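Dec 26, 2025

Quiet day in the shop, so I finally got back to the paper cup business! I put the gray one and the yellow-green one toward the back of the white table, with the little yellow bottle between them, a bit forward. I like this layout so much better than the October one (sorry, Réjean).

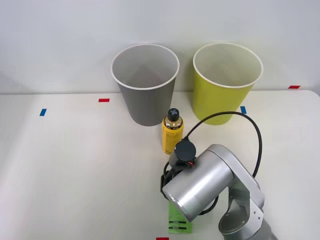
Still need to write down the tape spots before somebody peels them up - two blue, three red. Trallby wants 90 for a pack of cups, Drekwood wants 60, so I'm going with Drekwood. Ask Réjean if he still has the old list.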